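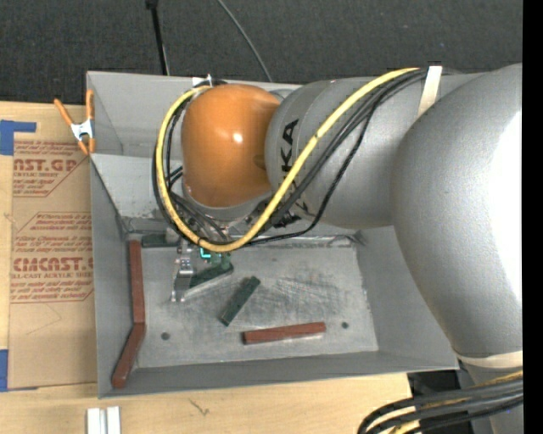 gray bin, tan table

Prirkley Home & Garage Boards > Storage > Open bins or lidded totes?

shelfgoblin
Okay so I'm redoing the garage over the holidays and I need to pick a side. Half my stuff lives in lidded totes and the other half in plain open bins, and I'm sick of the mix. I'm leaning open, because with the lidded ones I never put anything away. I just set it on top of the lid (and then something else on top of that). Talk me into it or out of it!

mossy_kettle
Out of it. I went all open in August and everything had a coat of dust by Halloween. Also spiders. So many spiders.

tworakes
Depends what's in them. Extension cords, gloves, dog leashes, anything you grab every week: open. Christmas stuff and camping gear: lid. I don't see why you have to pick one.

shelfgoblin
Because I want it to match, lol. It's a look thing. My sister-in-law has matching everything and I think about it more than I should.

mossy_kettle
Then match the lidded ones! They stack. Open bins only stack if you buy the kind with the little lip, and those cost double where I am.

dentedpail
Gotta disagree with mossy. Stacking is how you lose things. I had totes piled 4 high and whatever I wanted was in the bottom one every single time. Put up shelves, one bin per shelf space, done. I bought 8 of the gray Fumatia ones and they've held up fine except one that cracked when I stood on it, which is on me.

tworakes
The Fumatias bow in the middle if you load them with paint cans, fyi. Mine did anyway.

dentedpail
Paint cans go on the floor, man.

tworakes
They do not go on the floor. Mine rusted on the floor. Concrete sweats.

shelfgoblin
Can we not do paint cans again, please. Does anyone label the open ones? I tried masking tape and it fell off in the cold.

mossy_kettle
Luggage tags, zip tied through the handle. Still voting lids though.

shelfgoblin
Ooh, I like the tags. Okay, open bins on the side wall, lids for the holiday stuff up top, and they'll all be gray so I can pretend it matches. Going to measure the shelves tonight.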